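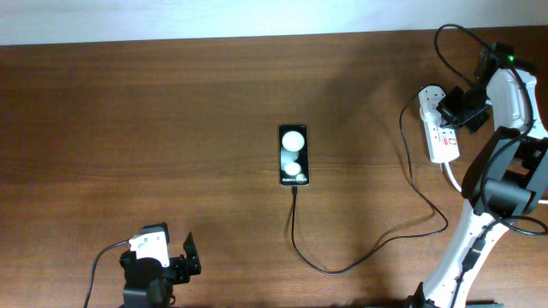 Paying for a bus should not need a password, one passenger told the bus company Murker at a public meeting in Claseo, and most of the room seemed to agree.

The meeting was held to discuss plans to stop taking cash on the Claseo to Lorente route. Under the proposal, passengers would buy tickets on their phones or with a bank card on board. Murker had wanted the change in place by the end of January 2026 but now says cash will be accepted until at least the spring.

Nearly 200 people came to the meeting, and extra chairs had to be brought in from the school next door. Many were regular users of the morning service, which stops at the health centre and the market. Several said they had a smartphone but did not want to depend on it for getting home, particularly in winter when a battery can run down quickly. Others said the signal between the quarry and Lorente was too weak to load a ticket.

Murker said tickets could be bought in advance and would open without a signal. It said handling cash was costly and slowed buses down at busy stops — on market days the service often reaches Lorente six minutes late. The company added that a printed day ticket could be sold in shops along the route if enough shopkeepers were willing to stock it.

Two shops in Claseo have already asked for details. There is no shop at the Jiltesitz turning, where passengers asked for a ticket machine instead. Murker said it would look at the cost but made no promise.

The company dropped cash on its evening buses in December. It said complaints had been few, though people at the meeting pointed out that hardly anyone over 70 uses the evening service. Parents also asked what would happen to children without a phone or a card. Drivers have been told not to leave a child at a stop, whether or not the fare can be paid, and Murker said that rule would stay.

Fares are not changing. Written comments can be handed to the driver or left at the Lorente ticket office, which is open on weekday mornings. A second meeting will be held in Lorente, in the room above the library, once a date has been agreed.

Comments (2)

quarrylane
I get on at the Jiltesitz turning and there isn't even a shelter, so I can't see us getting a machine. A paper ticket I could buy in Claseo and keep in my purse would do me fine.

M. from Lorente
The card reader was out of order on my bus again this week. Fix those first, then talk about cash.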